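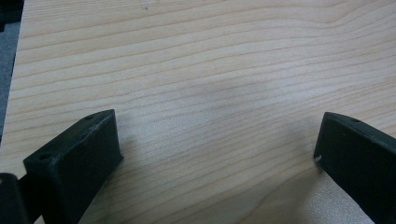 Giving up dessert for a month is the easy part, according to one member of the Flamodham interfaith circle, and giving up complaining about it is where people fall down. The circle's annual shared fast ended Friday night in Vosside with a supper that ran to 5 kinds of soup and a queue out the door.

Participants from 2 congregations and a meditation group had agreed to skip food between breakfast and sunset. Coffee was put to a vote in July and survived, 2023-12-02 being deemed too close to exam season to risk it. Organizers had asked everyone to set aside what they saved on lunches. The jar came to $900, of which $700 goes to the Amaral food pantry and the rest to replacing the hall's urn, a casualty of last year's supper.

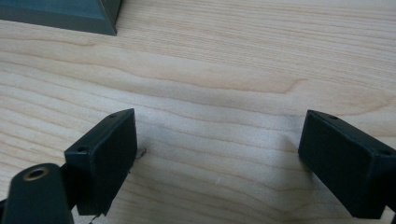 My stomach found religion well before I did, wrote a first-timer in the guest book, adding that the lentils made up for most of it. Another entry asked whether gum counts. Opinion remains divided.

The circle meets next at the Lultilo reading room, where the subject will be silence. Talks are expected to run long.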